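From: Natalie Hebden
To: Wisbridge Home Cooks list
Date: August 22, 2018
Subject: Re: Sourdough going flat in the summer

Graham Parsons wrote:
> My loaves were lovely all through April and now they spread out like
> pancakes. Same flour, same starter, same recipe. I leave the dough
> overnight on the counter the way I always have. Is it the starter, or
> is it me?

Hi Graham, and hello to everyone I missed at the potluck,

It's neither one, I'd bet you a loaf on it! Your dough is sitting out just as long as it did in spring, but the nights are so much warmer now that it's finished rising long before you're up. By breakfast it has gone past its best and has no strength left to hold a shape. I did this for two whole summers before my sister-in-law set me straight, and I ate an awful lot of flat toast in that time. 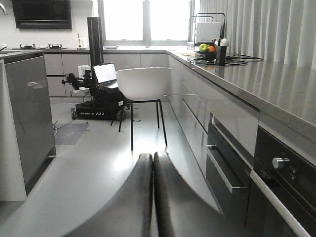
What I do from June on is mix the dough after supper with cold water straight from the fridge, use half the starter I'd use in winter, and put the bowl in the fridge before bed. It can finish on the counter in the morning while I'm puttering around and can keep an eye on it. Don't go by the clock - go by the dough, and shape it when it's puffy and has a bit of a wobble.

I also hold back a little of the water when it's sticky out. For my everyday loaf I use 580 grams of flour, and a couple of spoonfuls less water makes it much easier to handle. The Naylor bread flour seems to like this better than the Tatside, though my husband swears he can't taste any difference.

Let us know how the next one comes out, and if it's still a pancake, slice it thin and make croutons.

Warmly,
Natalie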